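El conector

La tienda de Jenditstead vendía en línea repuestos para máquinas de coser. El catálogo tenía 200 referencias y el módulo que lo publicaba en las redes se llamaba Drelix, versión 2. Lo había instalado la agencia Goossens, que cobraba por incidencia cerrada.

La encargada de sistemas abrió la incidencia a las 6:40. El módulo había publicado durante la noche un mensaje por cada pedido, según lo previsto, pero los pedidos no existían. En la base de datos, la tabla de ventas terminaba en la fila de la víspera. En el muro de la tienda figuraban 39 compras posteriores, cada una con su enlace, su precio y su texto de recomendación. 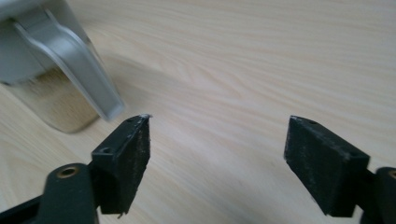
Revisó primero la cola de tareas. El proceso se ejecutaba cada quince minutos y no había ejecuciones duplicadas. Revisó después la credencial de acceso: vigente, con permiso de escritura, emitida en mayo. Ninguna otra aplicación la usaba. Desactivó el módulo, vació la caché y reinició el servicio. El muro dejó de recibir mensajes.

A las 9:15 entró el primer pedido del día, una canilla metálica y un prensatelas para cremalleras. Coincidía con la primera publicación de la noche en artículos, importe y ciudad de envío. A las 9:52 entró el segundo, que coincidía con la segunda. La encargada exportó las publicaciones a una hoja de cálculo y añadió una columna para la hora real de compra. La fue rellenando a mano. El desfase no era constante, de modo que descartó un error de zona horaria.

A media tarde llevaba casi toda la columna completa. Escribió a Goossens y adjuntó la hoja. La respuesta fue automática: se recomendaba actualizar a la última versión estable y comprobar los permisos de la carpeta de registros. Comprobó los permisos. Eran correctos.

El penúltimo pedido entró a las 18:03. Faltaba la línea 39, una correa de motor con envío a Jenditstead, a una calle que la encargada conocía porque era la suya. El campo de observaciones decía: dejar en el portal, no hay nadie. Ella no tenía máquina de coser.

Dejó la sesión abierta y consultó el stock. Quedaban dos correas. Marcó el artículo como agotado, guardó y forzó la reindexación del catálogo. El proceso terminó sin errores. La ficha pasó a mostrar el botón de compra en gris.
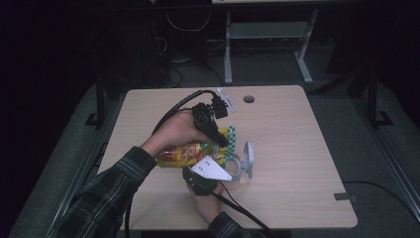 Moddale respondió en el foro de soporte a las 19:20 que a su tienda le había pasado lo mismo con la versión 2 y que marcar el artículo como agotado no servía, porque Drelix no consultaba el stock. Preguntaba además si la última línea también llevaba su dirección.

La encargada leyó el mensaje dos veces. Actualizó la tabla de ventas. Había una fila nueva, pagada, con hora de las 19:21.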